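Le bras, le bac et moi : des nouvelles du projet de semestre

Bon, je vous avais promis de raconter la suite et je suis très en retard, pardon ! Pour celles et ceux qui débarquent : je suis en école d'ingés, et ce semestre on a un gros projet de robotique à faire par groupes de 3. Le nôtre s'appelle Botach (ne cherchez pas, c'est un nom trouvé à la cafèt' et maintenant il est sur tous les documents, trop tard pour changer). Le sujet tient en une ligne : attraper des objets en vrac dans un bac et les ranger ailleurs. Une ligne dans l'énoncé, et tout mon mois de décembre dans la vraie vie.

J'étais arrivée là-dedans en me disant que le plus dur serait de faire bouger le bras. Eh ben non, ça, on l'a réglé assez vite. Il y a de la doc, des exemples, un chargé de TP patient, et le premier après-midi on avait déjà un robot qui allait d'un point A à un point B en prenant son temps (on avait mis la vitesse tellement bas qu'on aurait pu aller chercher un café entre les deux). J'ai filmé, j'ai envoyé la vidéo à toute ma famille, ma mère a répondu « il est en panne ? ». Merci maman.

Non, le dur, c'est les objets. Au début on s'entraînait avec des cubes. Un cube, c'est gentil, ça a des faces bien plates, ça ne roule pas, ça se laisse prendre par n'importe quel côté. Et puis on a lu le règlement du défi de fin de semestre, le Zivow, où toutes les équipes passent sur le même bac avec des objets tirés au sort dans une caisse. Dans la caisse : des jouets, des trucs arrondis, des trucs mous, des trucs avec des bras et des jambes. Adieu les cubes !

Du coup on a vidé nos placards. J'ai ramené ce que mon petit frère voulait bien me prêter, les autres ont fait pareil, et on s'est retrouvés avec une collection qui ressemble à un fond de coffre à jouets un lendemain d'anniversaire. On tire, on verse dans le bac, on lance le programme et on croise les doigts. On note tout dans un tableau partagé qui a maintenant beaucoup trop de colonnes (« pris », « pris puis lâché », « poussé dans le coin », « autre », et la colonne « autre » est de loin la plus drôle à relire).

Les coins, parlons-en. Un objet collé contre une paroi, c'est l'enfer, parce que la pince a besoin de place de chaque côté et que d'un côté il y a de la tôle. On a essayé d'incliner la prise, on a essayé de pousser l'objet vers le milieu avant de le saisir, et pour l'instant c'est la deuxième idée qui marche le mieux, même si ça rallonge le temps. Et le temps, au Zivow, c'est 60 secondes par objet, pas une de plus. Je vous laisse imaginer l'ambiance quand la pince hésite.

L'autre feuilleton, c'est le choix de l'objet à prendre en premier. Notre programme (baptisé Prornari, ne me demandez pas non plus, ce n'est pas moi) donne une note à chaque prise possible et il choisit la meilleure. Sauf que quand deux jouets se touchent, il a tendance à les voir comme un seul gros machin bizarre et à viser pile entre les deux. J'ai passé une soirée entière là-dessus, jusqu'à 22 h, avec un paquet de biscuits pour seul dîner. J'ai fini par ajouter une pénalité quand le contour est trop biscornu. C'est moche, c'est du bricolage, je n'oserais pas l'expliquer à un jury, mais ça aide vraiment sur les petits tas.

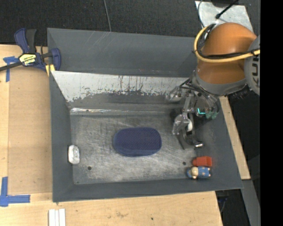 La pince au-dessus du bloc rouge orangé, avec la figurine couchée juste à côté.

Ce genre de situation, c'est typiquement mon cauchemar : le bloc et le petit personnage sont presque l'un sur l'autre, alors que l'ovale bleu marine est tranquille au milieu avec toute la place qu'il faut. Moi, à la main, je commencerais par l'ovale, évidemment ! Mais les notes sont les notes, et je n'ai pas encore trouvé le bon réglage pour que la place libre compte davantage. Si quelqu'un qui passe par ici a déjà travaillé là-dessus, les commentaires sont ouverts et je prends tout, même les idées farfelues.

Sinon il nous reste 6 séances avant le défi. Il faut encore écrire le rapport (j'ai le chapitre sur la pince, youpi), refaire les schémas, et décider si on garde la version qui pousse les objets ou si on tente quelque chose de plus propre. Je vote pour garder. Les deux autres ne sont pas d'accord, on en reparle à la prochaine séance, j'apporte le gâteau au citron pour les négociations. Je vous mets la recette dans le prochain article, on me la réclame depuis la rentrée.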